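Search this site
Search

Posted in: Elections & Voting, Interviews

Bo-ram Hong likes to start with the ferry. When she was sent to Stustach in July as one of the observers for the island's council election, the boat was late, and the first voters she met were two sisters on the dock who had already decided, quite loudly, that the whole thing was a waste of a good morning. "And then they both voted!" she says, laughing. "I saw them in line before lunch. They waved at me like we were old friends."

We talked for most of an afternoon, over a pot of tea that she kept refilling before I could ask, and I came away with far more than I can fit on this page. She has watched elections in a good many places, but Stustach has stayed with her, partly for its size and partly for the result. Briem, the governing list, took 626 votes. Putis, the opposition list, took 585. On an island where most people can tell you whose boat is whose, a gap like that is a matter of a few families.

"People at home hear a number like that and think it must have been tense," she says. "It was tense for one evening. The rest of the time it was very polite, maybe too polite. Everybody knew how everybody else would vote, or thought they did, and so the campaign was mostly visiting. You went and sat in a kitchen and you didn't mention the harbor fees until your second cup."

The harbor fees were the real issue, of course. Briem had raised them and Putis had promised to bring them back down, and neither list, in Hong's telling, had much to say about the school or the clinic. She would have liked a proper debate. One was planned and then dropped when the two sides couldn't agree on who should ask the questions.

Was it a fair vote? She takes her time with that one. "The voting was fair. I would put my name to that, and I did. The counting was slow but it was open, and anyone could stand there and watch. What I wrote more about was the months before. The island newsletter is paid for by the council, and it had the council leader in it on nearly every page. Nobody broke a rule. There wasn't a rule to break."

Her report made 7 recommendations, and the new council has taken up 2 of them so far. She doesn't sound bitter about it. She has learned, she tells me, to be glad of small things, and one of the two is the newsletter.

Next: who gets to vote from the mainland

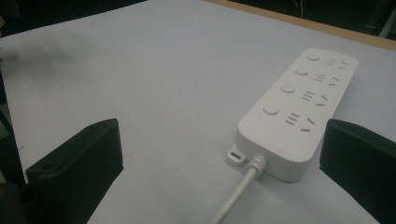 A longer list of voters

The part of our talk that ran longest was about the islanders who have moved away for work and still keep a house on Stustach. They can vote if they come back in person, and many do, which is why the ferry matters so much to Hong. "If the boat doesn't run, you have changed the electorate," she says. "I don't think anyone there would do it on purpose. I just wouldn't want to leave it to the weather."

She would like to see voting by mail, with plenty of time on either side. Both lists say they are willing to look at it.

Contact | © Vitutance | Back to top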